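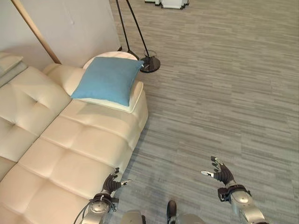 4.2 Recording a pillow episode

1. Put the throw pillow on the raised end of the sofa. Tilt it differently from last time. The model has seen 375 perfectly squared pillows and now believes in nothing else.

2. Bring both hands up to about the same height, fingers open, and hold for 2 seconds.

3. Press Record, then reach. Slow is fine. Dithering is also fine, but the model will learn to dither.

4. Press Stop before you congratulate yourself.

Note: Keep failed grasps. Tag them "miss" and Setis will sort them out.

Caution: Watch the floor lamp. Its base is round, black and very patient.

If the episode counter sticks at 800, restart Setis and tell Tetteh Agbeko.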